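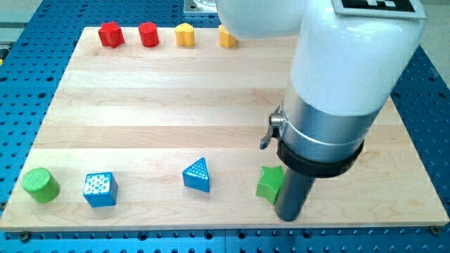 Screwing a butcher block board down to a perforated table -- will it crack?

Put a maple butcher block board on top of my metal-ish hobby table (the blue kind with the grid of holes, bought it used, think it was a Ketilsson) so I have a flat spot for sorting and painting toy blocks. Little parts kept falling in the holes and it was driving me nuts. Screwed it down near the corners. Works great so far.

But now my brother in law says solid wood moves with the seasons and I'm going to split it. Is that real for something this small? It's inside, heated room, kinda dry from November on. Also what finish? The blocks are for a two year old when I'm done so whatever is on the board is going to rub off on them I guess. Board came bare, no oil, Farneo store brand.

Also the yellow and red ones keep picking up marks from the wood, is that the wood or me?

Thanks, typing this on lunch

3 answers

Answer 1 (accepted)

Yes it's real but it's mostly across the grain. Lengthwise maple hardly moves at all, so don't worry about that direction. Across is where you get trouble. If both front and back are screwed tight, the wood shrinks in winter, the screws don't budge, and something gives. Usually a glue line between strips.

Fix is easy:

Leave the front screws alone. Pull the back ones if you have any. Make those holes into slots, running front to back. A few passes with a bit slightly bigger than the screw, then clean it up with a small file. Put the screws back with a washer, snug and not cranked. Done, the front edge stays put and the back can slide a little.

If you're only screwed down along the front then you're allready fine, just check that the back isn't lifting.

Finish -- plain food grade mineral oil. Wipe on heavy, leave it overnight, wipe off. Do the underside too!! Everyone skips the bottom and then wonders why the board cups. Take it off the table for that. Do it again when it looks dull.

The marks, no idea without knowing what paint. If it's acrylic and you set them down before it's cured it will stick and pull. Give it more days than the can says.

Answer 2

Had the same setup from Melside, same kind of holes in the table. I never slotted anything. Mine got a hairline at one end the second winter, filled it with glue and kept going. So it's not the end of the world either way

For the marks try sanding the board finer. I stopped at 120 the first time and it was like a nail file on anything painted. Go to 220 and wipe it with a damp rag, let it dry, hit it once more lightly by hand. Then oil. And don't work on fresh oil, give it 2 days or your hands get it all over the blocks and the next coat of paint won't hold. Ask me how I know

Answer 3

just use double sided tape

Comments on Answer 1

-- Slots worked, thank you. Back screws were in tight, one was already pulling a bit. Didn't have a small file so used a folded piece of sandpaper, took forever.

-- Would beeswax over the oil be ok? Got half a tin of the Narkov stuff in the garage.

-- Check the tin for solvents first. If it's only wax and mineral oil go ahead, thin coat, buff it. But wax is slick, blocks will slide around when you're trying to paint the sides. I'd skip it on the top and just do the edges.

-- ok edges only then. Paint is acrylic btw so it was probly me not waiting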